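Two-Arm Bench Cell: Equipment Planning Gallery

Hagedorn is a small shop, and the two-arm bench at our Soseck site is the largest single item in this year's equipment plan. We put this page together for the people who sign off on the budget and for other shops weighing the same purchase. The pictures show the bench working on one of its regular tasks, which is a hard case with a lid and a soft ball. The notes cover what we paid attention to while pricing it.

We started with the question of one arm or two. A single arm is cheaper to buy and takes less floor space, but any job with a lid needs a fixture to hold that lid, and each new container means a new fixture. We priced fixtures for 11 containers and the total came close enough to the cost of a second arm that we asked Pliris and Sivitz to quote both ways. 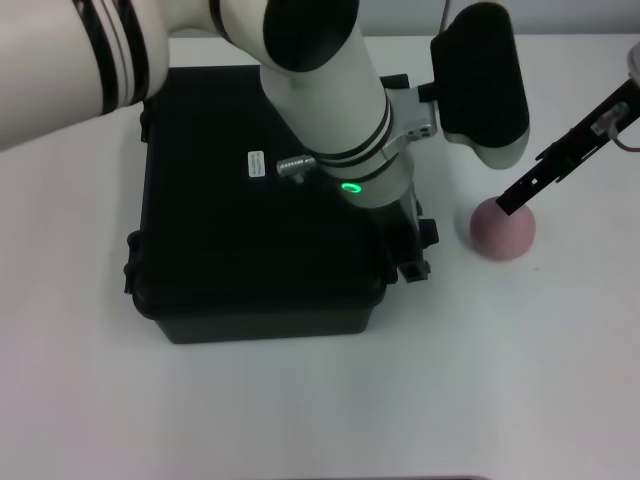
Sivitz replied that most buyers leave too little for the second arm's share of mounting, cabling and safety review, and suggested we carry those as separate lines. We did that. It made the first draft look more expensive, and it also made the two quotes much easier to compare, as Pliris had folded all three into the price of the arms.

The bench itself was a minor cost. We wanted a plain light-colored top with clear space on it and walls behind, and we kept that part of the order simple. If you are copying the layout, measure the reach of both arms over the same area before you order a table. Our first drawing had the arms too far apart, and the shared area in the middle was too small for a case with its lid up.

Grippers took more time than anything else in the plan. They are quoted separately from the arms, they wear, and the lead time on replacements can hold up a whole bench. Our line for spare finger parts, screws and connectors is $1,484 for the first year. We expect it to drop once we know which parts go first. 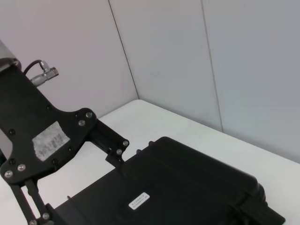
Cables belong in the same line. Ask each supplier for the price of a single replacement cable and a single connector, and ask whether your own people can swap them or whether it requires a service visit. The two answers we got were far apart. A service visit costs more than the part in every case we looked at, so we added a half day of maintenance training to the order and took one visit out.

The next decision was how to test before accepting delivery. We wrote the acceptance task ourselves and left the supplier's demo out of it. The task uses both arms, a rigid object and a soft one, and it is close to the kitting work we have in mind. Both suppliers agreed to run it at no charge, though Sivitz asked for the case dimensions in advance.
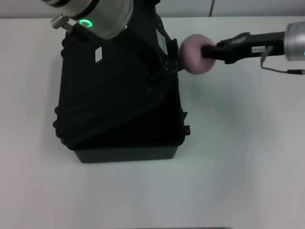 Left arm at the raised lid, right arm with the pink ball in its gripper.

Test objects are cheap and easy to forget. Buy duplicates of everything at the start, because a case or a ball that is discontinued halfway through the year makes your earlier results hard to compare. We keep 2 of each on the shelf and list them in the plan under consumables.

Wrist cameras were quoted as an option. We would treat them as required for this kind of work and budget for them from the beginning. Include mounts, storage for the recordings, and some time for setting the lighting. Storage was the figure we had to revise most, and we now review it every quarter. The next review is in November, along with the service contract renewal. 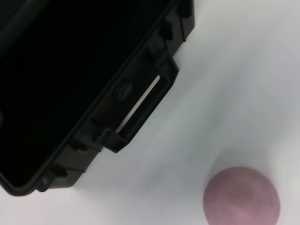
Camera view of the black container, with the slot in its handle and the ball at lower right.

The planning worksheet, with blank cost lines and the acceptance task written out, is available from the equipment desk on request. Supplier prices are left out of the shared copy.

Hagedorn Equipment Planning, Soseck site | Contact the equipment desk | Page updated 5 August 2021 | © Hagedorn | Back to top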